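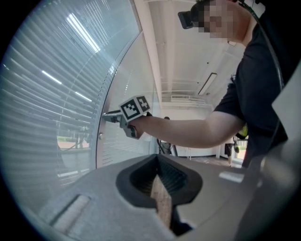 The glass door at Vrettos, blinds down.

I'd been going past Vrettos for two years before I asked Eirini Athanasiadis about her door. She fits out small offices, and she's very opinionated about handles.

"Lever, always lever," she told me when we finally sat down (she'd brought pastries, bless her!). "You've got a coffee in one hand and a folder under your arm, and you can still get in with an elbow. Try that with a knob."

I said I liked the blinds too. She groaned.

"Horizontal slats on a glass door — I fought that one. They rattle. Paraskevi wanted them, and Paraskevi pays the bill."

The bill was $264 for the blinds and $800 for the door work, and she remembers both without looking them up. Paraskevi Margaritis, who I caught on the phone later, was cheerful about the whole argument. "I like white blinds, I like a bit of privacy, and I dust them myself," she said. "Eirini can come and listen to them rattle whenever she wants."

Eirini's next job is at Drusura in December, two glass doors side by side. Blinds? "Frosted film," she said, and took the last pastry.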